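Accueil | Nouvelles | Feuilletons | Archives | Contact

Le dernier siège pour Warka

Décembre - par Oriana Domínguez

Dix-sept heures. Le bimoteur attendait au bout du tarmac, moteurs coupés, et Anon n'avait toujours pas payé le carburant.

Il avait vendu le vol trois fois. À la veuve Ranasinghe d'abord, qui voulait rentrer enterrer son frère. À un type en manteau gris ensuite. Puis à Prusach, de Prusach Fret, qui ne voyageait jamais mais envoyait toujours quelque chose à sa place. Une caisse, cette fois. 100 kilos, disait l'étiquette. Anon ne croyait pas aux étiquettes.

- On décolle quand ? demanda la veuve.
- Bientôt.
- Vous l'avez dit à midi.

Oui. À midi aussi la piste de Warka était fermée, neige, vent de travers, et la tour répondait une fois sur deux. Il regarda ses mains. Elles tremblaient un peu - le café, sans doute.

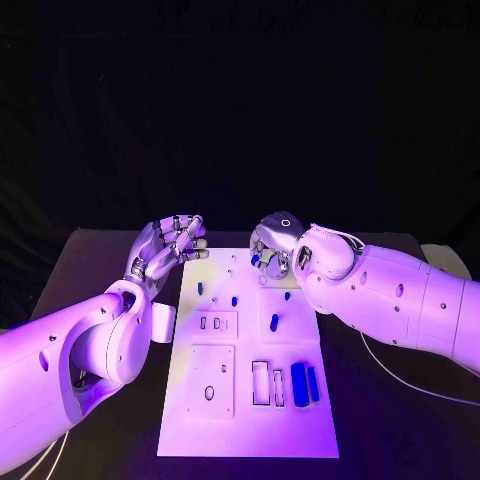
La caisse

Le manteau gris s'était assis dessus. Carrément. Il mangeait une orange et jetait les peaux dans sa poche.

- Vous savez ce qu'il y a là-dedans ?
- Non, dit Anon.
- Moi non plus. C'est ennuyeux, je suis payé pour la surveiller.

Anon refit ses calculs au dos du plan de vol. Trois passagers avec lui, la caisse, les valises de la veuve, le plein. Trop lourd. Sans la caisse, ça passait. Sans la veuve aussi. Il barra, recommença, barra encore. Le crayon cassa. La radio cracha quelque chose, piste 21, ouverte jusqu'à la nuit, terminé.

Donc maintenant. Ou jamais. 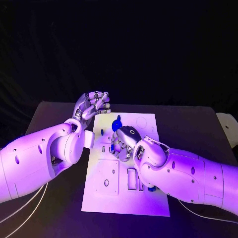
Anon tira la bâche des moteurs et fit le tour de l'avion, vite, trop vite, comme son père lui avait interdit de le faire. Hélices, pneus, volets. De l'huile sur le capot gauche, pas beaucoup. Il avait froid et il pensait à autre chose, à Prusach, au bordereau qu'il avait signé, bête, sans le lire. Il n'avait rien demandé, on ne demande rien à un client qui paye d'avance.

- Celui-là n'a pas payé, dit la veuve derrière lui.

Il avait du parler tout haut.

- Pardon ?
- Votre Prusach. Moi j'ai payé. En billets.

Elle avait raison. Il chercha l'enveloppe dans son blouson, la trouva, compta sans compter. De quoi régler le camion-citerne, tout juste. Il leva le bras vers le chauffeur, qui fumait contre la clôture, et qui prit son temps.

- Et moi ? cria le manteau gris.
- Vous restez avec elle.
- Toute la nuit ?
- Vous êtes payé pour ça.

La veuve monta la première, ses valises sur les genoux malgré la soute vide. Elle ne voulait pas les lacher. Moteur gauche, toux, fumée. Moteur droit. L'aiguille du carburant remonta dans son cadran et Anon pria pour qu'elle dise vrai, celle-là.

Ils roulèrent jusqu'au bout. Sur le tarmac, l'homme s'était rassis et épluchait une deuxième orange.

© Oriana Domínguez - Tous droits réservés - Nous écrire - Haut de page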